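Le défaut de Juvwood, suite

Je reprends là où je m'étais arrêté en octobre. La cellule Juvwood tournait bien sur les pièces rigides, et on l'a passée au pliage de carton. C'est là que les arrêts ont commencé : 14 défauts de couple en 36 cycles, tous sur le bras droit, et jamais au même endroit du programme.

J'ai d'abord soupçonné l'alimentation. Je l'ai remplacée par celle de l'atelier, sans résultat. J'ai refait le zéro des articulations, j'ai baissé la vitesse à 65 % – toujours pareil, un peu moins souvent.
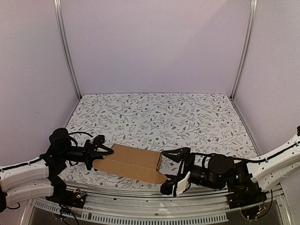

Le journal d'erreurs m'a donné une piste que j'aurais dû suivre plus tôt. Le couple montait au poignet une fraction de seconde avant chaque arrêt, et seulement quand les deux pinces tenaient la pièce. Une boîte à moitié pliée comme celle-ci, posée en travers entre les deux bras, les relie dès qu'ils serrent : si l'un prend du retard, l'autre tire dessus. Le retard venait du bras gauche, qui n'affichait aucune erreur. Le bras droit se mettait en défaut à sa place.

Ragnvald Granström, qui avait monté la cellule, m'a fait vérifier le connecteur du bus côté gauche. Une broche était enfoncée. Le contact se perdait par moments, la consigne arrivait trop tard et le contrôleur Nostano répétait la précédente sans rien signaler. Ce dernier point me gêne plus que la broche.

J'ai changé le connecteur et ajouté une surveillance : au-delà de 32 ms sans consigne fraîche, les deux bras s'arrêtent ensemble. Pas de défaut depuis, mais je garde la vitesse réduite tant que je n'ai pas contrôlé les autres connecteurs du faisceau.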